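Keeping nuts, seeds and dried fruit through the summer

Nuts go off in two ways. The oil in them oxidises and turns rancid, or insects get in and breed. Both happen faster in a warm kitchen, and May is a sensible month to go through the shelves before the temperature rises.

Checking what you have

Tip each packet into a shallow dish under a good light. Fine webbing, clumping or small round holes mean pantry moth or beetle, and the whole packet goes into the outside bin. Rancidity is easier to taste than to see. Bite one nut in half and wait a few seconds. A flat, paint-like or bitter note at the back of the tongue is enough to reject the batch. Walnuts, pecans and pine nuts turn first. Almonds and hazelnuts in their skins last longest, and anything ground or flaked should be treated as short-lived.

Containers

Use a rigid container with a lid that seals on a gasket or a full screw thread. Bags closed with a clip leak air at the corners, and moth larvae can chew through thin film. The Dollex screw-top tubs I use have stood up well, though the lids should be washed by hand.

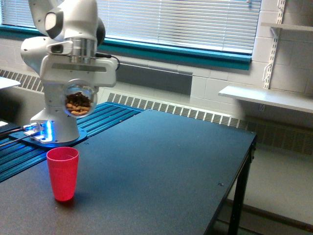 Size the container to the amount, so that there is little air above the contents. A 300 g bag of nuts in a 1,000 ml jar leaves far too much headspace and should be moved to something smaller. Clear walls are useful for stock-keeping: with almonds in a see-through round container, as in the photo, the level can be read without opening the lid. The drawback is light, which speeds up oxidation, so clear containers belong in a closed cupboard – never on a windowsill or next to the hob.

Freezing

Freeze new nuts for four days before they go on the shelf if you have had moths in the past. Let the sealed container come back to room temperature before opening it, or moisture will condense on the contents. For long storage, leave them in the freezer and take out a week's worth at a time.

Toasting stale nuts

Nuts that are soft but not rancid can be recovered. Spread them in one layer and heat at 150°C for eight to ten minutes, turning once. Cool fully before closing the lid.

Labels

Write the date of opening on masking tape and stick it to the side, as lids get swapped. Karim Hijazi of Metunham wrote in to suggest adding the best-before date from the packet – I now do both.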